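Donum Single-Arm Manipulation Cell: Planning and Budget Guide
Skosow Equipment / Robotics / Simulation-First Cells

Order code: 1398
Configuration contact: Tsegereda Hadgu
Site planning: Issa Salameh

The Donum cell is supplied as two linked parts: a simulated workcell, delivered first, and a physical workcell built to the same layout once the customer has signed off on the simulated one. Most buyers place a single order covering both. The parts can also be ordered separately, and the simulated part is the one to buy if the arm model or the gripper is still undecided.

This page covers what to settle before requesting a quote. Prices are given per configuration and are not listed here.

1. Mounting and reach

The arm is modeled on a fixed pedestal. Pedestal height and its distance from the work surface are set in the layout file and carried over to the steel drawing for the physical cell. Customers working with household objects should plan for surfaces lower than a bench and for obstacles on the approach, such as armrests, seat backs and cushions. 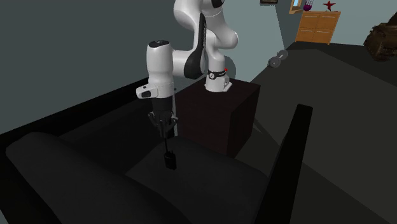 Simulated living-room layout. Pedestal-mounted arm with the gripper above a handheld radio at the seat.

Three dimensions are needed for the layout: top of pedestal to floor, pedestal edge to nearest furniture, and the height of the tallest side panel the wrist has to clear. Send all three in the same unit. A reach study is included in the base price for one piece of furniture. Each additional piece is quoted as a separate line.

2. Arm and controller

Any arm already licensed at your site can be used in the simulated cell, provided its kinematic model is available to us. Where the physical arm is also to be bought, allow for the following items, which buyers often leave out of the first budget:

Controller cabinet and its ventilation clearance
Emergency stop, wired to the room circuit
Pedestal anchoring or ballast
Spare fingertips
Annual calibration visit

Enclosed furniture uses up joint range quickly. A target on an open table can be approached from most directions; the same target between two armrests leaves few usable elbow positions. The reach study reports these as a table, and the table should be read before the pedestal height is fixed.
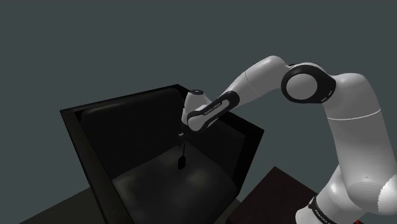

Arm extended over the black furniture, wrist between the side panels. Arm marked FRANKA.

3. Gripper and fingertips

The gripper is specified separately from the arm. State the narrowest and the widest part of each object on your list, and whether the object will be presented flat or upright. Fingertips are sold in sets of 4. Custom tips require a sample of the object or a mesh file.

4. Cameras and lighting

Camera positions are part of the layout and can be changed at no cost until sign-off. After sign-off, a change affects the cable routing and is charged as an engineering change.

Dark objects on dark upholstery are a hard case for any color camera. If your object list includes them, order the Editside lighting option with the simulated cell. It adds 20 stored lighting states, from dim to full, which can be stepped through in a batch run. Buyers who skip it usually add it later — at that point the batch has to be run again from the start.

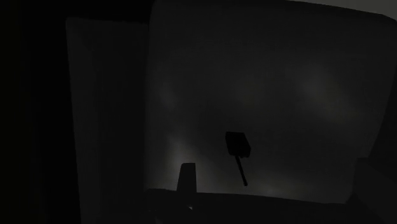 Low-light view near the gripper. One finger is distinguishable, left of a black hammer-like object.

5. Compute

The base license covers batches of up to 1000 episodes on one workstation. Larger batches need the Pons scheduler, licensed per node. The workstation is not included. Storage should be sized from your own camera count and frame rate; a worksheet is sent with the quote.

6. Order of work

Layout file and object list received from customer
Reach study issued
Simulated cell delivered
Customer sign-off
Pedestal fabrication and arm order
Physical installation

Pedestal fabrication does not begin before sign-off. Orders intended for the current budget year should reach us with a complete object list by the end of February.

7. Not included

Room electrical work, furniture for the physical cell, network storage, operator training beyond the installation visit, and freight.

To request a quote, send the layout dimensions and object list to Tsegereda Hadgu. Quote order code 1398 and state whether the Editside option is required.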